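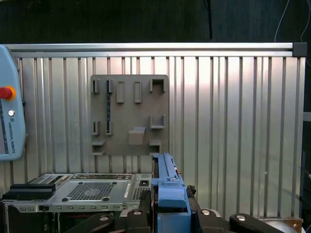 Visit to the Vurklow robot lab in Garkach

On October 11, 2025 the Vurklow lab opened its doors to people from repair and recycling companies, and I went there for our workshop, Mạc. We take old office computers, open them, test the parts and sell what still works. More than 2000 desktop machines pass over our benches in a year, and all of them are opened by hand. So when I read in the invitation that visitors could try different grippers on a real computer, I signed up on the same evening.

I write this report mostly for my colleagues, but a few people from other workshops asked me for it too, so I put it on our site. Please excuse me if I explain some things which are already clear to you.

Getting there and the first impression

Garkach is not difficult to reach, but the lab is. It is behind the old dairy, and the sign on the street still shows the name of the company that was there before. I walked past it twice. If you go by car, use the gate on the side of the canal and ring the lower bell, the upper one belongs to a dance school.

Inside we got coffee and a short talk about safety. Visitors had to leave scarves and long necklaces in a locker, and everybody had to say aloud where the nearest emergency stop was. I liked this. In our own workshop we could do the same for new people, even if we have only drills and a press.

After that we were divided into small groups. My group had 45 minutes at the computer station in the morning and could come back after lunch if there was a free place. The other stations were about packing bottles and sorting cables. I looked at them only quickly and will not report on them.

The station

The table is a light gray metal one with slats, and the arms are bolted on it. The computer lies on its side, with the side panel off, so that all the parts look up to you. It sounds like a small thing, but at home we work with the tower in any position the person likes, and the first advice from the lab was to stop doing that. For a robot the case must always lie the same way and in the same place. They said even for people it would save time, and I think they are right.

Next to the case there is a gray printed plate with pegs and slots, where parts and tools can be put down in a known position. A similar idea is the tool board on the ribbed wall, with holders of different shapes. I asked if they sell the drawing of these holders. They do not sell it, they give it away, but you must print and adjust it yourself. We have a printer, so this can be our first small project.

The arm is moved in two ways. You can press the arrows on the pendant, which has a big red emergency stop, or you can take the arm by hand and guide it when it is in free mode. For a beginner the second way is much more natural. For the last centimeter I preferred the arrows, my hand always pushed a little too far.

What we compared

The lab let us try fingers of two kinds on the same gripper. The first were thick and rounded. The second set is called Pirnar and is made by a small company which works together with the lab. These fingers are thinner at the end and have a soft layer inside, and one can bend a little to the side when it meets something hard.

We had three tasks: take hold of a latch at the drive bay, pull a flat data cable from its connector, and lift a memory module after the clips have been opened by a person. I describe them in the order in which my group did them.

The latch. Here the thick fingers were better, and it surprised me. The latch is plastic and gives some resistance, and the thin fingers bent to the side before it moved. With the thick ones I needed several tries to find the right angle, but when I had it, the latch opened. The problem is the room around it. The drive cages are close to the wall of the case and the cables hang exactly where you want to go. A person moves the cable away with one finger and does not even notice it. The robot must first be told that there is a cable.

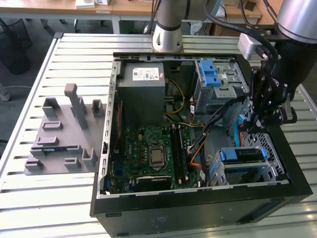
The computer station, with the gripper reaching in over the drive side of the case.

The cable. With the thick fingers I could not do it at all. I held the connector, but together with it also the neighbor cable, and the operator stopped me in a friendly way. The Pirnar fingers did it on the second try. The soft layer holds a flat plug quite well. I asked how long this layer lives, and the answer was not very clear - it depends on how many sharp edges you touch, and inside an old computer there are only sharp edges. Somebody should test this for a longer time before buying.

The memory module. Both kinds could lift it, but I did not like how it looked with either of them. The module must go straight up, and if the arm is turned only a little, the module presses against the side of the slot. In the afternoon they showed how the arm can be set to move only up and down, with a low force limit, and then it was good. Without this setting I would not let a robot near memory that we want to sell again.

I must say also that these were short tries by people with no training. A trained operator from the lab did the same tasks after us and was much faster. Still it was slower than our people at the bench. The lab did not hide it, and when a man in my group asked if the robot could replace a worker today, the answer was a simple no.

Cameras

I had not planned to look at the cameras, but in the end I spent maybe more time with them than with the fingers. There is a view from the side of the table and a view from the wrist of the arm, and on the screen you can switch between them or have both.

From the side you understand where the arm is and if the elbow will touch something. You see the whole case and the plate. But as soon as the fingers go down between the parts, the side view does not help much, because the gripper and the cables cover the point of interest.

From the wrist you see the fingers and what is under them. It takes some time to get used to it, the picture turns when the wrist turns, and in the first minutes I moved left when I wanted to move right. Later I did not want to work without it. The small details are good: on the power supply we could see the DELL name and the 80 PLUS logo on the label, and for sorting this would be useful for us. At our benches somebody reads each power supply label with glasses and types the data into a table. A camera over the bench, even with no robot, could take this work away.

The weak point is shiny metal. The ribbed panel behind the case reflects the lamps and becomes almost white in the picture, and the metal heads of the bolts on the fingers also reflect. When I moved the arm, the bright places moved too, and the camera changed the brightness by itself. It made me a bit tired. They want to try a matte film on the panel, and a fixed brightness. I would begin with the lamps.

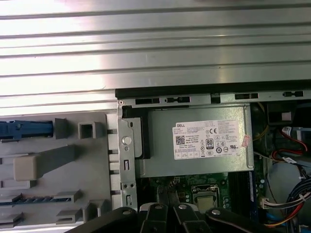 Questions I asked, and the answers

Can the same fingers hold a screwdriver? Yes, if the screwdriver has a printed handle that fits the fingers. With a normal round handle it turns in the grip.

Do you need a different program for every computer model? At this moment, yes, or a person who guides. They hope that with enough recorded tries the arm can manage cases it did not see before, but they did not want to promise a year.

What happens when a cable is caught? The arm has a force limit and stops. The cable can still be damaged before this, mostly thin ones. For our work it is not a catastrophe, the cables have little value, but a broken connector on a board has a price.

Is it possible to rent? The lab does not rent the arms. Vurklow offers test days, where you bring your own parts and work with an operator. The price depends on the preparation, and they send an offer only after they know which parts you bring. I asked for one for us.

Lunch and other practical things

Lunch was a soup and bread, good and hot. There was also a vegetarian one, but it was finished early, so those who need it should go first. The lab is cold in the part near the big door. Take a sweater without long strings.

You may take photographs at the stations but not in the corridor with the glass rooms.

What I propose for us

I would not buy an arm now. What I would like to do is smaller. First, we print a plate with holders for one bench and always lay the case on its side in the same position. Second, we put a camera above this bench for the labels of the power supplies. For both we need little money, and if we later take a test day in Garkach, we will come with cases that are already prepared.

The Pirnar fingers I would like to see again next April, when the new version with a changeable soft layer should be ready. The next open day is planned for the same month. There are places for two persons from each company, and whoever wants to come with me should tell me soon, and should please bring one of our difficult cases, the narrow ones with the drive cage riveted in. I want to see what the thin fingers do with it.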